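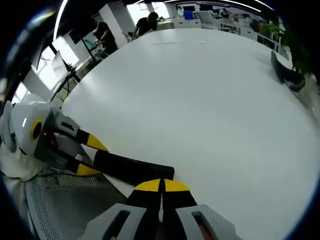 The large round table on the Tralldale floor, with desks behind.

The round table: common questions

These questions come up most often from people new to the Tralldale floor at Mudaliar. For anything else, ask Dede Frimpong at the front desk or ring extension 233.

Do I need to book it?
Not for short jobs. If nobody has it booked, sit down and use it. For anything longer than an hour, put your name on the Zilgate calendar first. A booking covers the whole table, so if you only need one side of it, say so in the notes and others can use the rest.

How long can I have it for?
Half a day at most. The afternoon slot starts at 1 pm and the morning one must be cleared by then.

Can I leave things out overnight?
No. Everything comes off by 6.30 pm, when the cleaners start. Anything left is put in the grey crates by the lift and kept for five days. After that it goes to Ezequiel Calvo's store room and you will have to arrange a time with him to collect it.

What may I put on the top?
Laptops, samples, tools and parts are all fine. Lift things into place and don't drag them. Metal feet and anything with a sharp edge need a mat underneath. The limit is 50 kg in total, spread out. Please don't sit or stand on it.

Can I cut or glue on it?
Cutting, yes, on a cutting mat. Gluing and painting are done on the bench in the workshop.

Can I eat there?
Drinks with a lid are allowed. Meals should be eaten in the kitchen.

How do I clean it?
Use a damp cloth with a little washing-up liquid, then a dry one. A white top shows everything, and the matt finish does not take well to scouring pads or cream cleaner, which leave shiny patches. Dry-wipe marker usually comes off with the spray in the cupboard under the printer. Biro does not always come off. If soap won't shift a mark, leave it alone and tell the front desk.

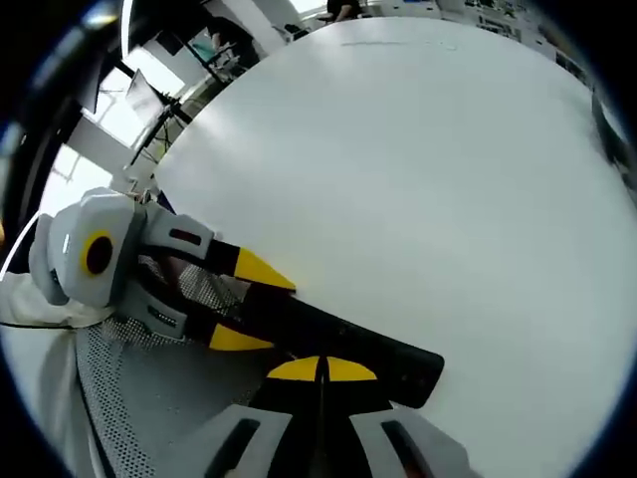

There is a thin grey line towards the rim on one side. We know about it and you don't need to report it. Please don't try to rub it out. Any new scratch or chip should be reported on the same day, with a note of where it is.

Which chairs go with it?
The grey mesh ones. They may be moved along the table but should stay on this floor. To clean the mesh, use the soft brush on the vacuum cleaner. Don't soak it. Coats and overshirts should go on the hooks if you are staying for a while, as sleeves get caught under the arms.

Can the table be moved?
Only by Ezequiel. Ask in advance and allow a day.

The window side is too bright. What can I do?
Lower the nearest blind and put it back up when you go. If other people are at the desks, check with them first.

Who waters the plants?
Arkirel, the firm that supplies them, comes twice a month. Please don't add water in between or pour away cold tea in the pots. From May the visits are weekly.

Is there a replacement charge?
Ordinary wear is covered. Damage from heat, solvent or an unprotected blade is charged to the team that made the booking, at £70 for a repair to the surface.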